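Ticket: Utensil carousel leans and spins when loaded
Posted by Ravindran Kurup, Thursday
4 comments - 2 shares

Problem as reported: the hanging stand from the Bincombe set tilts as soon as a ladle goes on, then the whole top swings round and everything slides to one side. Customer has the light wood table and would love to keep the stand on it.

9:15 - Great one to work on, I have the same stand at home! Asked for the order in which things were hung. Answer: ladle first, then the big slotted turner right next to it. That's all the weight on one side.

10:40 - Asked them to take everything off and turn the pole by hand. It moved a little at the foot. Sent the steps for tightening it: hold the base still, turn the pole clockwise until it stops, then wipe out the cup so no crumbs sit under the foot.

11:30 - Pole is snug now, and they sounded thrilled. Still a slight lean with the ladle on. Suggested going back to an empty hub and starting with the lightest piece, a wooden spoon, then hanging the next one straight across from it.

1:20 - Tried it on ours with the Ivstead spoons and it works beautifully. Spoon handles with a small hole can be fussy, so bring the hook through from the front and let go slowly. The metal pieces go on last, always in opposite pairs.

2:05 - Customer asked if the round hole in the tabletop is meant for a second stand. I don't know yet! Passed that to Dumitrescu and left the ticket open until I hear back.

Status: lean fixed, hole question pending
Last updated Thursday, 2:10 pm

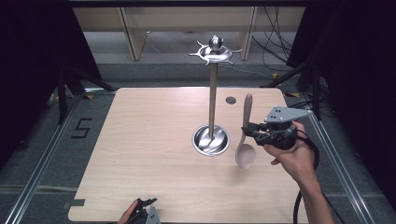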